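Notes for the library talk, Saturday, 2 pm slot
(Talk slowly! Last time I did 40 minutes of material in 25.)

Hi everybody, thanks for coming out. I'm going to talk about household linens, and mostly about the old ones, the sheets and tablecloths and napkins that get handed down in a box and then sit in the box. I inherited 57 pieces from my great-aunt and I've been learning how to look after them ever since, with plenty of mistakes, which you'll hear all about.

[hold up the damask napkin, pass it down the left side]

Start with the mistakes, people like those. My first one was bleach. I had a tablecloth with a yellow fold line right across it and I figured white plus bleach equals whiter. Well, no! Chlorine bleach weakens old linen, and mine came out of the washer with a hole I could put my thumb through. I still have it. It lines the drawer where I keep the good ones, so I see it every time I get cocky.

The second one was starch. I starched everything and put it away for the winter, and silverfish love starch. Now I store things clean and plain and only starch when the table is about to be set.
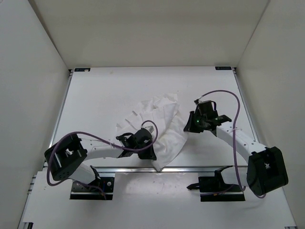 Do you have to iron linen before you put it away?
You're better off leaving it unironed. Pressed creases are where the fibers crack over the years, so wash it, dry it all the way, fold it softly or roll it on a tube, and save the iron for the day you need it.

Rolling, by the way, was Nele Dewulf's idea. She taught the mending class I took in January, and she rolls everything on cardboard tubes covered in acid-free tissue. I was skeptical (where do you put all those tubes?) but under the bed works great. If you don't have the room, fold in thirds one time and in quarters the next, so the creases keep moving around.

[drink of water]

Okay, yellowing. Long soak in cool water first, change the water when it turns the color of tea, then a soak in oxygen bleach, the powder kind, following the box. Be patient. I had one bedspread in the tub for two days and my family was showering at the gym. Rinse more than you think you need to. Then lay it flat on a clean sheet on the grass if you've got sun. Skip all of this for silk, wool, or anything with colored embroidery until you've tested a thread with a damp cotton swab.

[story about Adel Kettani's estate sale: box marked rags, 121 napkins, five dollars. Don't rush the ending, that's the part they laugh at]

Buying: feel before you look. Linen is cool in the hand and a little heavy. Hold it up to a window and check for thin spots, mostly along the old folds and the hems. Stains I'll gamble on, thin spots I leave behind.

Handout is by the door, with the soaking steps on one side and where to find tissue on the other. Questions till 3, then they need the room back.

[get the napkin back!!]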